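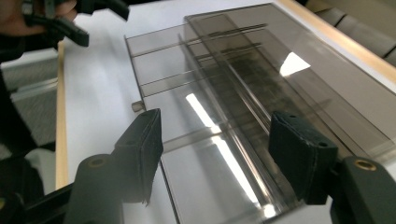

Clear acrylic pieces on a white work surface.

The Second Talk on the Siege

The second lecture in the Baltside Historical Society's winter series was held upstairs, in the reading room, on a February evening when the boiler had chosen sides against us. I had been to the first one. It was on fortifications, and I came away knowing the word "ravelin" and very little about what to do with it.

The second was on the siege itself. Baltside had been besieged once, for 26 days, by an army that had meant to besiege somewhere else. We were proud of it anyway. There is a Siege Street, a Siege Bakery, and a dental office with a small cannon out front that my dentist says is accurate and my mother says is a planter.

The speaker had come over from Billia, across the river, and this was felt to be a delicate matter. Billia is where the army had camped. It had also, according to every schoolbook printed on our side, sold that army its bread. She set her papers on the lectern, looked out over the coats, and said she was very happy to be in Baltside, which she understood had survived.

There was some applause at this. It took us a minute to wonder about it.

She began with the ledger. Everyone in Baltside knows the ledger. It was kept by the Kuipers trading house all through the siege, and it lives downstairs in a case with a lamp that goes off if you stand still too long. We are taken to see it at the age of nine. We are told that on the last page, in a shaking hand, the clerk wrote down what remained in the town: 8 barrels of flour, for all those people. Then the army went away, and we had cake.

The speaker said she had spent her last four summers with the ledger and she thought it was a wonderful thing. She said the hand was not shaking. The clerk wrote like that in peacetime too, and he wrote like that in letters to his sister, where he was mostly complaining about his knees.

A man in the second row took off his hat, looked inside it, and put it back on.

Then she came to the barrels. There were 8 barrels, she agreed, in the column where we had always read 8 barrels. But the column was headed with a small mark, and the mark had been taken for a smudge by everyone who had looked at it, including herself, for three of the four summers. In the fourth summer she found the same mark in another Kuipers book, kept at the branch in Lakura, with a key to it pasted inside the cover. It meant spoiled.

"So there were eight bad ones," said the woman next to me, out loud, to the room in general.

"Yes," said the speaker. "The good ones are on the facing page."

She let us have a moment with that. The radiator gave a knock. I tried to picture the facing page and could only picture the glass, and my own nine-year-old breath on it. The book is always open to the same spread, but there is a brass clip that holds the left side flat, and the clip is wide, and it has a plaque on it thanking the people who paid for the clip.

"How many good ones?" asked the man with the hat.

She turned over a sheet, though I believe she knew. "One thousand three hundred and forty."

I would like to report an uproar, but we are not that kind of town. There was a great deal of recrossing of legs. Somebody near the back did the arithmetic under his breath and got as far as cake. The woman next to me had been a child in the siege pageant, and for two years running she had fainted from hunger at the mayor's feet, and she said to me quite calmly that she'd had a bruise on her hip from it till Easter.

The speaker went on. She was kind about it, which made it worse. She said that a town shut in for less than a month in the fall, right after the harvest, with a river on one side, would be expected to have some flour. She said the flour had been very well organized. She showed a slide of the barrels' receipts, and they were handsome receipts, and you could see at the bottom who they were made out to.

They were made out to the army.

So it had been us. The bread had been baked here, ferried across at night, and sold in Billia at a markup, and Billia had taken the blame for it ever since and, as she now mentioned, a commission. The siege had ended when the army ran out of money. They had paid 80 florins a boatload toward the end. I am no judge of florins, but the room went quiet in the way it does when a house price is read out.

Then the lights came up and she asked if there were questions.

For a while there were none. The man with the hat stood up finally and said he didn't have a question so much as a remark. He said that his family had been in Baltside since before the siege and that there were boats in it. In the family, he meant. They had always been told the boats were for fish.

"There was fish too," said the speaker. "The fish was extra."

He nodded and sat down. I think he was pleased, taking it all together.

Afterward there was coffee and a plate of siege biscuits, the hard gray kind they sell at the bakery in tins, made from sawdust flavoring and oats. I saw the speaker pick one up, turn it over, and put it in her purse. People lined up to shake her hand. A few of them asked about parking in Billia.

On my way out I stopped by the case downstairs. The lamp was on. I waited for it to go off, then waved an arm, and it came back – the same spread, the same eight barrels, the brass clip shining on the left. I bent down to see if you could get a look under it from the side.

You can, a little. There was already a line forming behind me.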